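Toy Shelf Forum > Sorting and Storage > One bin per toy, or one big bin?

gratefulmoth
Moving a playroom from the basement to what the realtor called a bonus room, 600 miles away, so everything has to go in something. My current system is a trunk. You open the trunk, you despair, you close the trunk. My sister says every set gets its own bin. My husband says that's how you end up owning 29 bins. Opinions?

palamham_pat
Your husband is right and he should enjoy it while it lasts. We did one bin per set after the move to Palamham. Within a month the bins had become the toy. They were boats, they were hats, one was a veterinary hospital. The sets themselves were under the couch.

tinlid
Small bins, but be stingy about what goes in. I keep only what gets used together. The shape blocks are the best case for it, because the minute they share a trunk with the train track, the pegs sink to the bottom and you never see them again until you're barefoot.

Mine is a plain turquoise plastic one with no lid. Two gray blocks, one with a round hole in the top and one with a square hole, and the little orange cylinder goes in between. A kid can look in and see the whole business without dumping it on the floor. They dump it anyway, but they had the option.

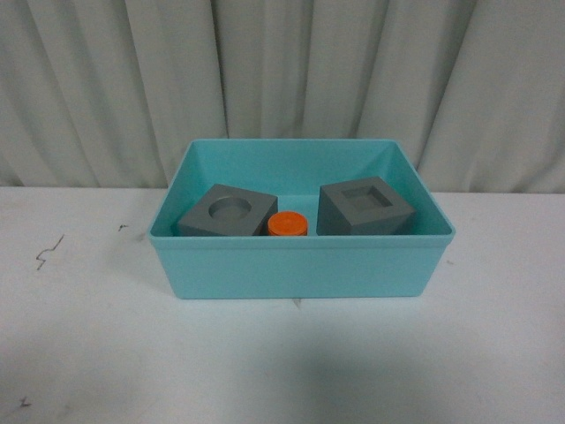 saarinen_fan
No lid is where you lose me. I had open bins for two years and everything in them grew fur. Lids, clear ones, and stack them.

tinlid
Have you met a three-year-old and a snap lid? I became the lid person. I was opening lids before coffee. Fur rinses off.

gratefulmoth
I would also like to not be the lid person. But doesn't an open bin tip over on the shelf?

tinlid
Only if the shelf is higher than the kid. Put it low, long side out.

corner_of_illorport
Contrary view from Illorport: keep the trunk. Put a few shallow bins inside the trunk. You get to close it on company and the pegs stay put. I know it sounds like I'm selling trunks.

palamham_pat
You've recommended a trunk in every thread I've read here, including the one on bunk beds.

corner_of_illorport
And it would have fit under the bunk beds.

saarinen_fan
Can we talk about labels? I did pictures on the front of each bin, Corance label sheets, the matte ones. They peel at the corners if the bin gets washed, so do the short end, away from little fingers.

tinlid
For three pieces I'm not making a label. You can see what it is.

saarinen_fan
You can see what it is. Grandparents can't. Mine put a potato masher in with the puzzles.

gratefulmoth
OK, here's where I am. Small open bins, low shelf, labels only for the ones my mother-in-law will be putting away. Trunk goes in the guest room for blankets. I've started with the block sets and I am already missing a peg.

palamham_pat
Couch.

gratefulmoth
It was the couch.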